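Thread, since people keep asking me what's going on with Wubit Yilma and I keep typing the same thing in DMs.

Quick version: Wubit is a reporter. She ran a small news site out of Tovari. She's been held for 254 days without a trial over a story on land seizures near the Skurnent dam.

The charge is "spreading alarm." I've read the story four times now. It's mostly numbers! Families moved: 170. Families who got the payment they were promised: well, go read it, it's not a long list.

I write letters with a little group here in Fostasbridge. We started in January with a borrowed table at the library and a box of stamps. I figured we'd do one evening and go home. We've sent 1329 letters and cards as of last night, and my handwriting is now terrible.

Do they get to her? Some of them. Her lawyer, Asmaa El-Sayed, was allowed a visit last month and says Wubit had a stack of 100 or so on the shelf - sorry, no, exactly 100, Asmaa corrected me, the prison caps it and the rest sit in an office.

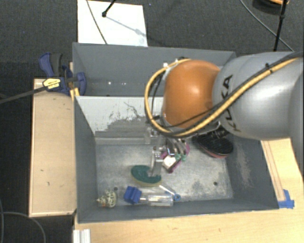
So, the hearing. It was set for 10/13/21 and it got moved again, third time. The judge was "unavailable" and the new date hasn't been posted. Asmaa drove four hours to find a note taped on the door. She's asked for bail twice and both times got one line back, no reasons given. I'm going to be stubborn about this the way that yellow cable goes along, under and around the left side of the orange cover and back to the top on the KUKA arm. Same route every month if I have to: ministry, embassy, my own representative, back to the ministry.

A few people asked what to write. Keep it plain. Your name, your town, something about your day. She likes birds and crossword clues, and she asked for recipes, which I find kind of heartbreaking given the food in there.

Don't mention the case in letters to her. Don't mention the dam. The censors at El Khatib prison hold anything with the word in it, and then the whole envelope goes missing, drawings and all. (My nephew's heron. Still mad.)

Letters to officials are different - there you want the case, her full name, and one clear ask. Ours is: set a date, hold it in open court, let her family in the room. Be polite even when you don't feel like it. I usually don't feel like it.

Her mom gets ten minutes with her through glass, every other month. Last time they spent most of it talking about a neighbor's wedding. I think about that a lot.

If you want the addresses, reply or message me and I'll send the sheet. We're at the library again next week, back room, six to eight. Bring a pen that works, ours are all dying.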